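Mudgway Clothing Exchange
Minutes of the general meeting, 11/12/2019

Meeting opened with 8 members present. Minutes of the June meeting were read and accepted.

Hall hire
Clarnico Hall has put its fee up to $89 a session. Agreed to stay there for the next 4 exchanges and look at Pinska Street again after that.

Donations
Too many winter coats, not enough everyday tops. Long sleeves in plain colours or stripes go first at every exchange. Members asked to check for stains and missing buttons before dropping off.
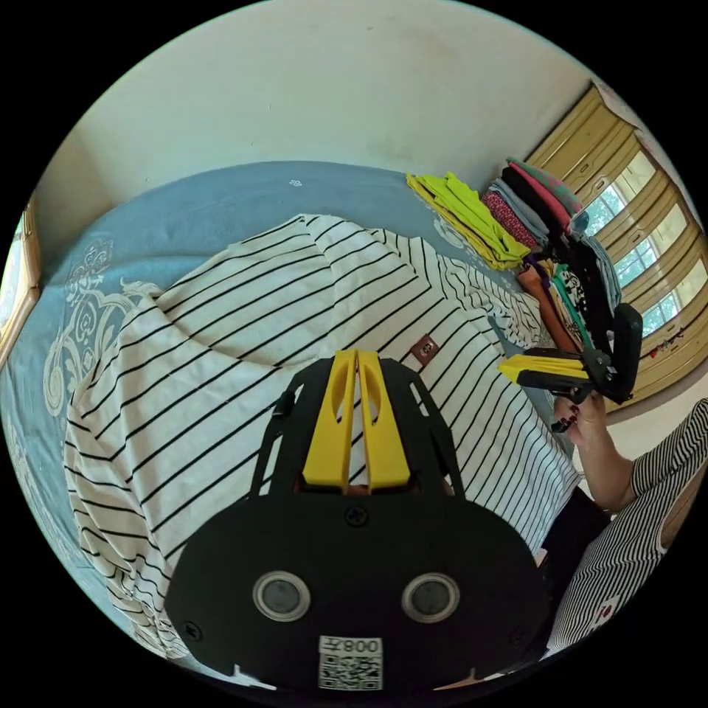

Striped long-sleeved shirt, white and black.

Racks
Two of the Altico racks have bent rails. Moved that 3 new ones be bought before the next exchange. Carried.

Other business
The limit on items per person was discussed and left as it is. Sign for the side door still to be painted. Leftover shoes to go to the op shop.

Meeting closed.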